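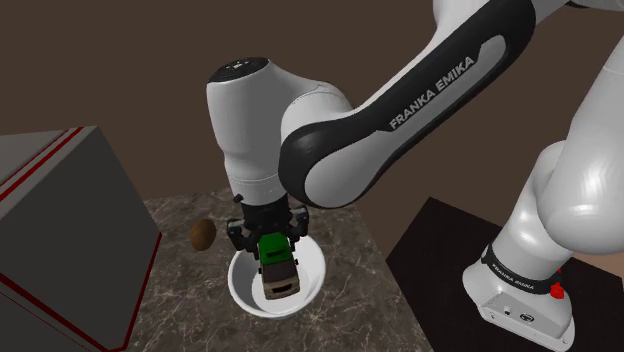 Ticket: second arm for the Kurnis bench, quote or simulate first?
Print this page | E-mail this ticket
Reading time: 2 minutes
Status: open, waiting on purchasing

Opened by Anel Mabuza

Hello all, and sorry in advance for the length of this one. We have money set aside in the October round for one more Franka arm, and before I sign anything I'd like to be sure we're buying the right bits to go with it. The toy-in-bowl task runs in simulation with the stock gripper, but the sim scores 91 and the real bench at Warnwood gets nowhere near, so I'm wondering whether to put part of the money into different fingers instead.

Reply from Ilango Pisharody, 9.40 am

Lovely to see this moving, Anel! Could you tell me which objects the 91 came from? The truck is an awkward shape, what with the mirrors sticking out at the sides, and it can end up tilted over the bowl. If most of the set is smooth things like the brown egg shape, I'd not lean on that score too heavily when choosing hardware.

Reply from Anel Mabuza

Good question, and I should have said. There are 20 objects in the set and the truck is one of them. I re-ran it with the friction turned down, and 19 still went in the bowl. The truck was the one that didn't.

Reply from Jayanthi Devadiga

From the budget side - please do ask Achari for the arm and the fingers as separate lines. Last year we had them bundled, and it was a proper headache when we wanted to drop one. Delivery and the mounting plate need their own lines too, and do check whether the bench will take the base before you order.

Reply from Ilango Pisharody

Agreed. I'd ask for two sets of fingers on loan, try them on the real truck, and hold the arm order until then.

Update from Anel Mabuza, 4.15 pm

Loan request sent to Achari, arm quote asked for separately. Abenezer is measuring the bench. I'll leave this open until both are back.

Related tickets
Dasen controller licence renewal
Spare cables for Kurnis bench
Warnwood bench: mounting plate drawings
Sim friction settings, who changed them?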